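### 4.2 Household linens and the reuse of old motifs

When we began visiting homes in Nevthorpe, we had expected most of our talk to be about clothing, and it was a pleasant surprise to find how gladly people brought out their table covers, curtains and cushion cases instead. Of the 64 households that took part, many kept at least one cloth that had started life as something else, and the stories that came with these pieces (often over a second cup of tea!) took up far more of our notebooks than we had planned for.

Scrolls and bands came up again and again in these talks. Older residents tended to call them "Genda work," after the market district where such cloth was once sold, while younger ones simply called them "the brown borders" – a name we have kept in our coding sheet.
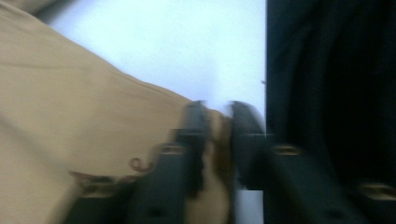 **Figure 2.** Tan fabric with a dark brown scroll and ornamental band.

The Grolon survey lists 2,131 household textiles, but it sorts them by fiber and size and says very little about decoration, so a direct comparison was hard to make. We went back to the original cards in September and were able to match some 12 entries to motifs our own participants had named. Even this small set suggests that borders were often kept when the cloth around them was cut down, a point we return to in the discussion of the Zeng collection.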